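Filed under: Home & Family / Conversations

I'd been wanting to talk to Mireille Haddad ever since a friend forwarded me her newsletter about clothes swaps. She runs one every March in Sinmont, in the hall behind the library, and last time 112 people came through the door (in the rain!). So I called her up, and we ended up talking for 48 minutes, mostly about sweatshirts.

"Everybody brings sweatshirts," she told me, laughing. "School ones, team ones, ones from a job they quit. They can't throw them out and they never wear them."

I asked what she does with them all. "Pile them up and let people dig. I tried racks one year and people just walked past. Give them a heap and they roll up their sleeves."

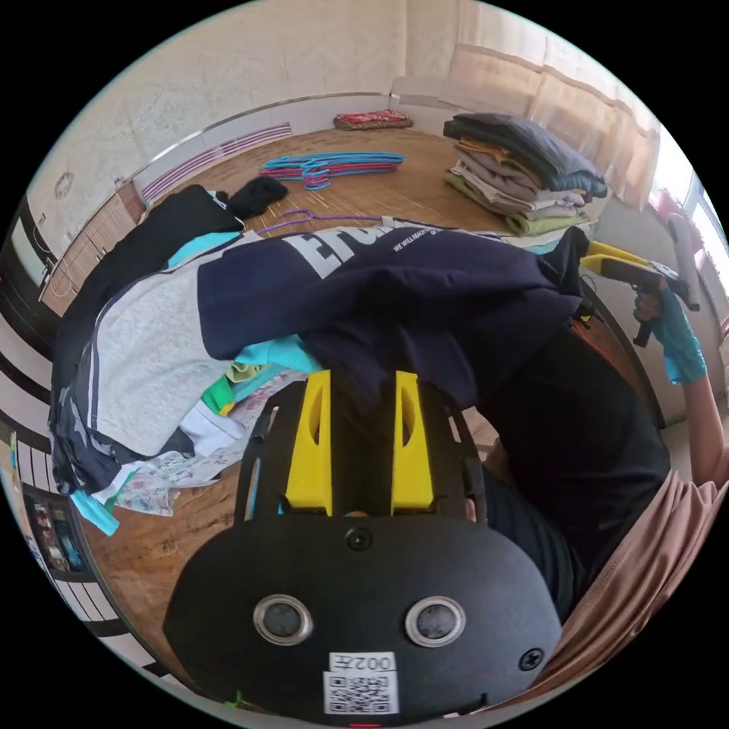
What about the leftovers?

This was the part I was nosy about, because my own leftovers live in my trunk. Mireille drives hers over to Yi-an Maeng, who cuts them up for quilts in her garage on Bulard Street. "She wants the ones with big letters," Mireille said. "I used to apologize for those!"

I asked if she ever takes anything home herself. Long pause. "One coat. Okay, two coats. The green one had a dinner receipt in the pocket, and I still have that too."

The next swap is open to anyone, and you can bring up to 8 pieces. I've already started on my closet.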